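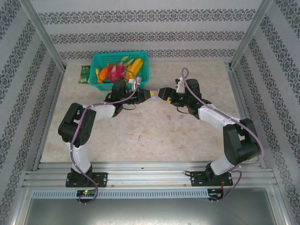 Plesex has finished the first part of its trial of two controllers for small two-arm work cells and will move to a second part in January. The company, based in Trundberg, ran the same handling tasks on its current controller, Shirima, and on a newer one called Skamesell. The tasks were picked to make the arms work close together, with the two grippers meeting tip to tip over the middle of the table and a small lavender object between them. Both controllers drove the same pair of arms.

A total of 639 runs were logged up to 6th November. Each controller was given 300 scored runs, and the remainder were set-up runs that did not count towards the result. A run was scored as a pass if the item was picked up, passed from one gripper to the other and set down without being dropped or squashed.

Plesex said Skamesell did better on handovers, where the second arm has to close before the first lets go. The delay between a command and the start of movement was 135 milliseconds with Shirima and 26 with Skamesell. On plain pick-and-place work, using one arm at a time, the company found little to choose between them and has not published separate scores.

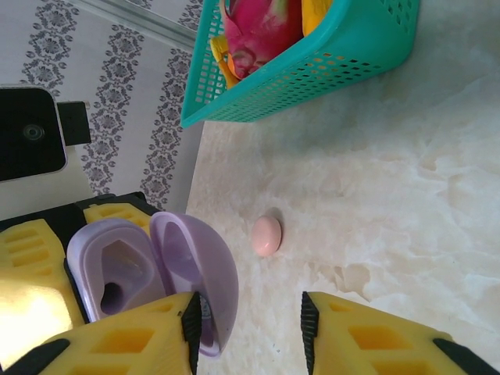

Light, smooth items gave the most trouble under both controllers. With Shirima the fingers tended to close a little late and push the item away before they had hold of it. Skamesell closed sooner but gripped harder than it needed to, and the force limit had to be lowered twice in the first week. Plesex said the setting is now fixed for the rest of the trial so that later results can be compared.

The team also looked at how each controller deals with wrist camera images. Skamesell takes them in directly, while Shirima needs a separate computer to handle the pictures and send back a position. That adds to the cost of a cell and gives the operator one more thing to restart after a fault. Against that, Shirima's error messages were judged easier to follow, and new staff were able to clear a stopped arm without calling for help. Skamesell reports most faults as a number that has to be looked up in the manual.

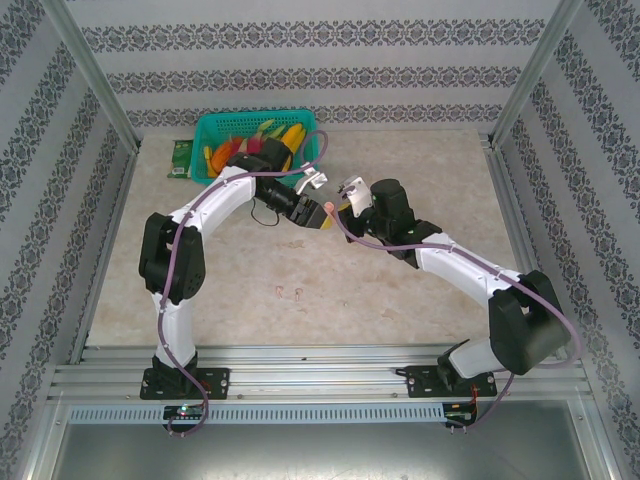

Recovery after a missed handover is still slow on both. At present the arms go back to their starting position and begin the task again, even when the item is within reach. Plesex wants the second part of the trial to include a partial restart, with the arm that still has the item staying where it is while the other one tries again.

Cable routing will be checked at the same time, as wear along the arms was not recorded in the first part. The company has not said which controller it will use in cells sold to customers. Existing Shirima users will go on getting updates whatever the result. A short report with the scores for each task is due once the January runs are complete.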